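Report on a Visit to the Nakcombe Automation Center
Equipment Planning Group, Trosthorpe Works

Purpose of the visit

In August a party from Trosthorpe traveled to the Nakcombe Automation Center to look at bin-picking cells ahead of the next capital plan. The packing and kitting department has asked for one cell in the coming year and a second in the year after. Before either request goes forward, the planning group wished to see comparable equipment, speak with people who run it, and learn what the quoted prices leave out.

The visit began at 9:30 a.m. and ended shortly after 4 p.m. The party was received by Reto Sutter, who manages the center's customer program, and was given access to the demonstration hall, the training room and the simulation office. Two suppliers, Vikari and Gisler, keep equipment at Nakcombe and had staff present for the day.

The demonstration hall

The morning was given over to the hall. Vikari showed a single-arm cell feeding small parts to a conveyor, and Gisler showed a similar arm serving two fixed bins. Both suppliers had brought their own parts. We had sent ahead a crate of 40 items from our kitting line, chosen by the department and including the thin cartons and soft pouches that give our own staff the most trouble.

The Vikari cell handled the cartons well and the pouches poorly. The two-fingered gripper fitted on the day is the supplier's standard offering, and pouches tended to fold away from it. A suction tool is available as a separate order line, together with a tool changer and an additional air supply. None of these three items appeared in the quotation we received in spring.

Gisler's cell was slower but came with its guarding, bin stands and floor plates in the base price. The supplier was open about the limits of the cell and declined to run two of our heavier items, which exceeded the rating of the gripper. We were given a written list of the accepted items before lunch. The department has since asked for the same list from Vikari.

Floor space deserves a remark. The Gisler cell stands on a smaller footprint than its drawing suggests, but access is needed on three sides for service. At Trosthorpe the proposed position backs onto the cable trench, and the arrangement would have to be turned or the trench covered. Neither has been priced.

Costs beyond the purchase price

Mr. Sutter gave a useful talk before lunch on what buyers tend to omit from a first budget. The following points were noted as applying to our case:

Integration. The connection to our order system will need to be written and tested, and both suppliers charge for this by the day.
Spare parts. Finger pads and cables are treated as consumables. Vikari sells them as an annual package; Gisler invoices as used.
Training. Each supplier includes one course for two people. We run three shifts and would need at least four more places.
Acceptance. The center recommends a factory test of 300 picks using the customer's own items, with the pass mark agreed in the contract.
Safety assessment. This must be repeated if the cell is moved, even within the same hall.

We asked whether leasing was worth considering. The answer was that a lease suits a plant that expects its product range to change within the term, and that the return conditions should be read closely. Trosthorpe's range has been stable, apart from the seasonal kits, and the group remains inclined toward purchase.

Planning in simulation

The afternoon session took place in Room 201, where the center models proposed cells before a customer commits to them. This service was new to most of our party. The customer supplies drawings and a parts list; the center places an arm, a gripper and a bin in the model and tests whether the work can be reached and grasped. The fee is charged per layout and is credited in part if an order follows through the center.

The discussion turned mainly on bin height and wall angle. A bin that is convenient for a person to fill can be awkward for an arm, especially when items settle near a steep side. Our present totes have almost upright walls. The engineer on duty advised us to have at least two bin shapes modeled before fixing the height of any stand, as the stands are usually bolted down and are costly to replace later.
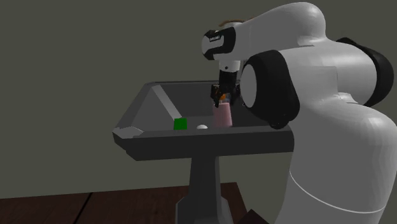

Simulated cell
Equipment Planning Manager, Trosthorpe Works

The model shown to us used a tray-like bin with sloped inner walls, raised on a pedestal, with the arm reaching over it and the gripper pointing straight down at a pink cup. A green cube and a small white dome lay on the bin floor as well. Simple shapes of this kind are enough for a first study of reach. For a study of grasping, the center would need models of our real items, and the work of preparing them falls to the customer unless otherwise agreed.

Members of the party raised a fair concern about how far such results can be trusted. The engineer replied that simulation is dependable for reach and clearance and less so for soft packaging. He would not offer any forecast for our pouches on the strength of a model alone. The group regarded this as a sensible position and proposes that the pouches be left out of the first phase, unless the suction tool passes a physical test.

Recommendations

1. That one layout study be ordered from Nakcombe, covering the proposed position beside the cable trench and two bin shapes.
2. That Vikari and Gisler be asked for revised quotations on a common list, to include tooling, guarding, stands, training places and the first year of spare parts.
3. That the request for a second cell be held until the first has run through one seasonal peak.
4. That the 300-pick acceptance test be written into any contract.

The layout study can be met from the present year's planning allowance. Drawings of the kitting area are with the site office and will be sent to Mr. Sutter once the trench dimensions have been checked.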